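Cleaver (kitchen knife)

A cleaver is a big kitchen knife with a broad, roughly rectangular blade, and I'll own up now that it's my favourite thing in the drawer. I write most of the kitchen entries for the Lallia household encyclopedia, so you'll have to put up with me having opinions.

There are two main families. The heavy sort is thick along the back and made for going through bone. The lighter sort, often called a vegetable cleaver, is much thinner and is really an all-rounder - I do onions, ginger and cabbage with mine, then scoop the lot up on the flat of the blade and tip it in the pan. Please don't take the thin one to a pork rib! I chipped a Harkavar that way one November and it never sat right on the board again.

Handles vary a good deal. Some run down the middle, while others line up with the back of the blade so the edge drops well below your knuckles.

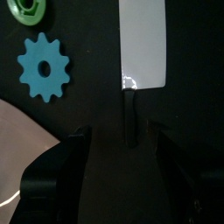
That drop is what gives your fingers room when you chop. Wash it by hand, dry it straight away and keep it in a rack or a sleeve (loose in a drawer is how people get cut).

See also: Chopping board; Sharpening stone; Paring knife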